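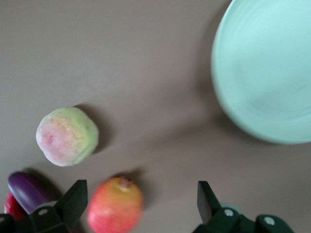
September, quarter to six in the morning

Awake since four again. I gave up on the bed and came down to write, because the thing keeping me up is the meal plan, and it is embarrassing to lose sleep over a meal plan.

I'm on day 6 of the Almont program. My sister-in-law swears by it. She swore by the one before it too, the one with the broth, and the one before that where you couldn't eat anything after three in the afternoon. I said I'd try this one for a month so that when I tell her it's nonsense I can say I did it properly. I may be the only person who ever signed up for a diet out of spite.

The booklet says 2,000 calories a day for somebody my height. Fine. I have no quarrel with the number. What bothers me is how sure it is about everything after that. Breakfast is supposed to be 484. Who decided on 484? Not 480, not 500. I think somebody in an office understood that a number with a four on the end looks like it came out of a laboratory. I measured the oats and the milk and the half banana twice yesterday and got two different totals depending on which side of the banana I believed.

Then there's the part about colors. You are meant to eat a certain spread of colors in a day and write them down in a little grid. I can see the sense in eating vegetables. My grandmother could see the sense in eating vegetables and she never filled in a grid. But purple? I had to drive to the Britano market in Idville for something purple because our store had nothing except onions, and I had already had onions. I came home with a bag of plums that cost more than the chicken. They're hard as golf balls and will be ready, I'd guess, around the time I quit.

Weight this morning: the same as when I started, less half a pound. The booklet has an answer for that, naturally. If you lose weight, the program is working. If you don't, your body is "adjusting," and the program is working. I would like to see what it looks like when the program isn't working. I went through the whole thing looking for that page last night and found recipes for lentils.

To be fair, and I am trying to be, I feel all right. I slept badly but I've slept badly since spring. My knees are no different. I haven't had the headache I usually get mid-afternoon, although I've also cut down to one coffee, so which of them gets the credit? My sister-in-law will say the program. If I'd had the headache she would have said the coffee.

The one thing I miss is the chocolate. There was a Kiss left in the drawer with the rubber bands, and I'll admit here that I ate it standing up on the second night with the light off. It's not in the grid. I looked for a brown column and there isn't one.

Online they have a members' board, and I read it for an hour yesterday when I should have been doing the gutters. More than 1,000 messages under one question, whether you can swap the yogurt. Yes, said half of them. No, said the other half, it ruins the balance. One woman had lost eleven pounds and another had gained four, both following it to the letter, and the second one was apologizing to everybody. That made me angry. She'd paid her money and eaten her lentils and she was the one saying sorry.

I don't think they're crooks. I think somebody noticed that people who pay attention to what they eat tend to eat a bit less, and that's true, and then they had a booklet to fill. You could get the same result with a pencil and the back of an envelope. But I wouldn't have done the pencil and the envelope, would I? I've had pencils in this house for thirty years. So maybe that's what the money is for. I don't like that thought much and I'm not going to tell her I had it.

Plan for today: oats (484, allegedly). Soup at noon. Call about the gutters if I can't face the ladder. Find out whether beets count as red or purple, because if they're purple I've been robbed on those plums. Walk to the end of the road and back if the rain holds off.

It's getting light now. I can hear the paper hitting the driveway. Going to put the kettle on and have the one coffee early, and be sorry about it by ten.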